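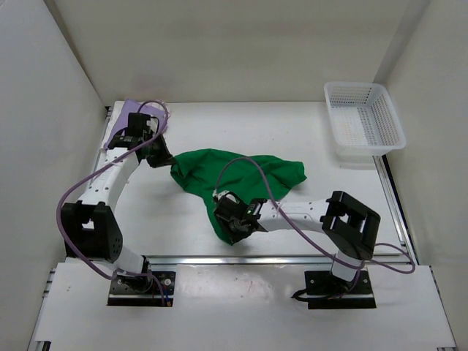

The Patience of a Good Bar

Hazem Abdel Hamid does not like the word "healthy" on a package. When he started Kuvero, a small company that makes oat and date bars, a designer put this word in green letters on the first wrapper. He asked her to take it away. "A bar is a snack," he told me. "If you eat it before a long walk, very good. If you eat four of them in front of the television, it is also a snack, only more of it."

I visited him at the kitchen in Skuvosside, a quarter of old warehouses where the streets smell of coffee from one roaster and of bread from nobody knows where. His own part smells of dates. They arrive pitted, in flat boxes, and they stand overnight in warm water before they go in the grinder. It is the slowest step, and many people have advised him to buy ready paste. He tried it for one month in April and the bars came out too sweet and a little sticky at the corners. He went back to soaking.

He was before this a swimming coach, and the first bars were made for his swimmers. They trained early, with empty stomachs, and after one hour their arms became heavy. Some of the parents gave them candy. Others gave them protein bars, the kind with a chocolate coat and a chalk taste in the middle, which the children hid in their bags and forgot. Hazem wanted something they would eat with pleasure and that would not come back up in the water. I write it as he said it, because he laughed very much.

The first recipe had only oats, dates, salt and peanut butter. It was good on the first day and on the third day it was a brick. For a long time he did not understand why. A baker on the same street, from the Hnatiuk family bakery, explained to him that oats continue to drink. They take the moisture out of the dates, slowly, until there is nothing left to take. The answer was to toast the oats a little less and to add some sunflower oil, and also to let the mass rest in the bowl before it is pressed. Now a bar stays soft for many weeks. The baker received a box of bars and, I am told, prefers his own rolls.

From the kitchen table to a shop is a long road. A home oven gave him one tray at a time. For the first real order he needed 400 bars, and he made them in four nights with his wife's brother, cutting with a bench knife and wrapping each one by hand. The second order was for 1,000. After this he rented the kitchen, bought a used press, and stopped coaching in the mornings. He still coaches two evenings, and he says that it is the only part of the week when his phone is in a locker.

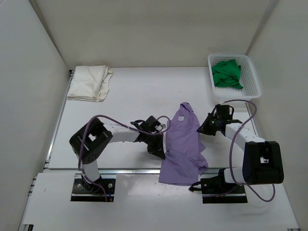
The question of protein came up again and again. Every shop buyer asks for the number first, before they taste. A Kuvero bar has less than the bars which stand next to it on the shelf, and for a while Hazem lost orders because of it. So he began to work with pea protein, then with egg white powder, then with a mix of ground pumpkin seeds and milk protein. I have tasted some of the old trials that he keeps in a freezer. The pea one has a taste of wet garden. The egg one is not bad, but it squeaks against the teeth. The pumpkin seed version became a product in the end, under the name Lellum, and it is dark, quite dense, with orange peel in it. I liked it more than I expected, and I am a person who usually leaves such bars half eaten in a coat pocket.

Lellum is more expensive than the oat bar, and Hazem is not comfortable with this. The seeds cost a lot, the orange peel is cut by hand, and the wrapper must be a thicker one to keep the oil in. He printed 3,225 wrappers for the first run, an odd number that came from the length of the roll at the printer. When they are finished he wants to change the text on the back, where the list of ingredients is now so small that his mother cannot read it without her glasses.

I asked him what a person should look for when buying any bar, not only his. He took some time to answer. He said to read the first two ingredients, since these are the most of what you eat. He said to look at the weight, because some bars look big and are full of air. And he said to buy one single bar before you buy a box, even if the box is cheaper. He himself has at home a carton of coconut bars from another maker, bought at a good discount, and his family has been refusing them since winter.

For now Kuvero sells in small grocery stores and at two swimming pools. A bigger chain has written to him, and the letter is lying under the scale while he thinks about it. They would like a longer shelf life and a lower price. The next trial is with dried sour cherries, and a tray of it was cooling when I left. He cut me a corner piece, still too soft to hold its shape, and I ate it over the sink.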